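Ticket 600 - Lustisden Library of Political Writing
Subject: Footnotes missing from volume 3 of the Govarine pamphlets
Opened 8 January 2018

Hello all, and a happy new year to whoever picks this up. I've been working my way through the Govarine pamphlets on the reader site, and a lovely job you've made of them too, but I've run into a snag with the third volume. The essay on the franchise and the rights of tenants opens perfectly well, and the little note numbers are all there in the text, only when I click on any of them after note 22 I'm sent back to the title page. The editor's notes are half the pleasure with these old radicals - he argues with them as he goes along - so I do miss them.

I've tried it on my laptop and on my daughter's tablet, and signed out and in again. Notes 1 to 22 behave themselves on both.
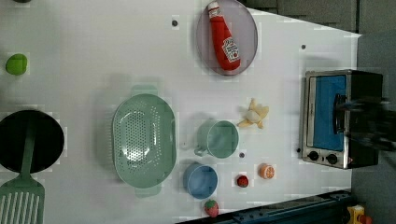
Renato Yap: Thank you for such a clear report, it saved me a good deal of hunting. I get the same thing with note 23 and everything up to 51, which is the last. The essay was split into two files when we moved over from Sivora in August, and the links still point to the first file. I've asked for the second half to be joined up again. Could you try note 30 for me after lunch?

Note 30 works, and so does 51, the long one about the petition. Note 44 opens the text of 43, though, so perhaps one has slipped? I'm in no hurry for it.

Renato Yap: Well spotted - 43 had been entered twice. Corrected now, and I'll leave the ticket open until you've had a look.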